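Print this thread | E-mail this thread

Steaming buns in a small electric pot

Colodov: I make buns from 400 g of flour and they collapse when I open the lid. The pot is 600 watts. Do I steam too long?

prasamora_kim: How long is it now? For small ones 12 minutes is enough for me.

Colodov: 20 minutes, from cold water.

Trịnh: Then the time is not your problem. Switch off, wait five minutes, and only then lift the lid. My mother always did it so.

reltelow121: I don't agree with the waiting. The drops from the glass fall on the buns and make spots. I open at once and mine stay round. I think your dough rested too long – 40 minutes is plenty in a warm kitchen.

Trịnh: Spots come from a flat lid. Put a cloth under it.

Colodov: I tried both this evening. Shorter rest, and I waited with the lid. Much better! I also steam fewer in one basket now, so they don't stick together.

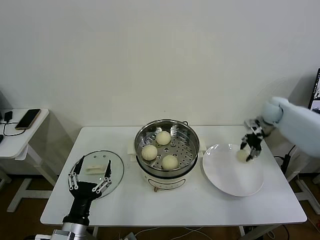

Next time I will try it with 600 g and two rounds, and a little less yeast.

Comments (2)

Jannik Steinbach: The cloth helped me too, thank you.

mo_p: Does milk make them whiter?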